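Clandimis returns crew gets a two-armed helper

February 27, 2025
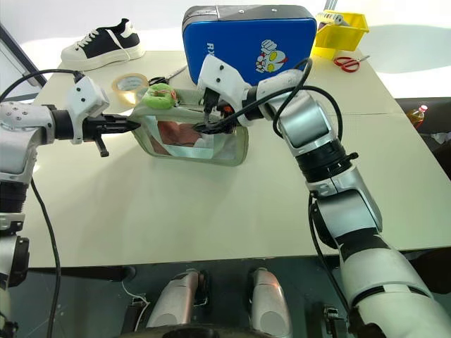
Returns sorting at Clandimis has always meant sore wrists, and the nine-hour bench shift is finally gone. Since January the two-armed station has taken on soft goods, the fiddliest job on the floor, like the green zippered pouch with the clear window it's reaching for on the table. Staff now rotate through 3 stations and handle 171 problem items a day — the ones that need judgment. "I go home with energy left!" says sorter Hưng La.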